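Workshop Tips: What the Block-Stackers Know About Your Bench

Print this page | E-mail this page

I read robotics papers the way other people read cereal boxes, and every so often one of them says something useful to a person with a garage. The latest is from the Laitinen lab, where they spent the winter teaching two-armed robots to hand toy bricks around a table. The project is called Skevia. Its headline result, after 1318 recorded attempts, is that the arms got better at the job when people stopped tidying up for them.

The lab trained one set of arms on a bare table and another on a table with ordinary stuff lying about. Both were then tested on a table with ordinary stuff lying about. The bare-table arms did fine until somebody set down a bowl. The others carried on. Four hundred messy practice runs beat the whole pile of clean ones, and I have been quoting this at home ever since, to mixed reviews.

Some of it carries over to the workbench. I tried these over the spring, mostly while putting together a Zendeck shelf unit that came with 12 more screws than the drawing admits to.

1. Practice in the mess you work in. If you're learning a new joint or a new knot, learn it on the bench as it stands. A skill picked up on a clean kitchen table has a way of staying on the kitchen table.

2. Open wide before you reach. The paper's most common failure was a gripper that arrived half closed and knocked the brick over. Pliers and clamps are the same. Back the clamp off well past the width of the work, bring it in, then close. I have glue on a pair of shoes from doing it in the other order.

3. One side holds, the other side waits. In the two-arm runs, one arm takes its block from the top while the other keeps its fingers apart near the next one. Most of my dropped parts come from both hands grabbing at once. Decide which hand is holding and let the other one be bored for a second.
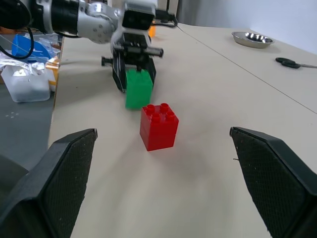
4. Leave the scissors out, but off to the side. The lab's clutter stayed on the table the whole time, and the messy runs that went wrong were mostly the ones where a stray object sat between the arm and the block. Keep a clear patch in the middle the size of a dinner plate and let the rest of the bench be itself.

5. Use color for parts you mix up. Red and green bricks were easy for the arms to sort. Two shades of gray were a disaster, and I felt seen. A dab of nail polish on the left-hand bracket costs next to nothing. (If you have trouble with red and green, use blue and yellow.)

6. Write down the flops. Every failed grab went into the Skevia log with a short note on what went wrong, and the second round of training leaned on those notes. Mine are in pencil on the wall over the vise. "Measured from wrong end" appears 4 times.

A word of caution: the method was tested on toy bricks, and the authors are careful to say so. I would not use it to justify the state of your table saw. Blades, solvents and anything with a trigger still get put away.

Print this page | E-mail this page

Related tips
Numau glue: getting it off shoes
Clamps you can make from scrap
How to read a shelf drawing that lies
Pencil marks on painted walls
Sorting loose screws in May, before it gets hot in there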